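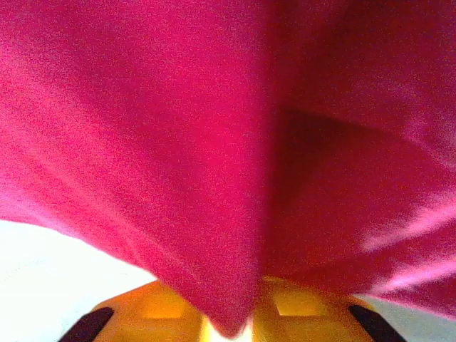

4. Trying the Mondal gripper on cloth

I always start with a single T-shirt-weight cloth — nothing thick, nothing slippery. Get that right first and towels are a lot easier!

1. Set the grip force to 12 and the opening to 94 in the Sirum controller.
2. Hang the cloth so one point dips toward the gap between the fingers.
3. Jog the wrist up slowly until the point sits between the dark pads.
4. Close, wait a second, then pull straight back.
5. Write down hold or slip, and run it again with the second gripper on the same settings.

Note: cloth this close fills most of the wrist view (mine did, all pink), so I line up on the tip and ignore the rest.

Caution: keep your fingers out while the arm is live. Don't go over 400 on jog speed, and hit Stop before you re-hang the cloth.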